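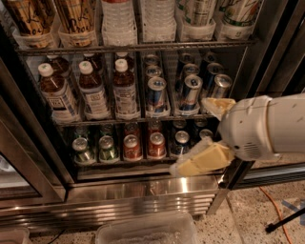 Drinks fridge, upper and middle shelves. Iced tea on the left, blue and silver energy cans on the right.

Fridge shelf notes, v6
Glória Morais, March 19, 2021

What's in here: 226 photos of drinks fridges, mostly the glass-door one at Bistar, rest from the Esteves canteen. One text file per photo, shelf by shelf, left to right.

Labels: front row only. Back rows go in the notes column if you can tell what they are. Tall cans and water are seperate groups, dont merge them.

To do
- 17 photos still without notes
- spelling of drink names, all over the place
- Esteves top shelf, redo in October

Use it freely, just say where you got it.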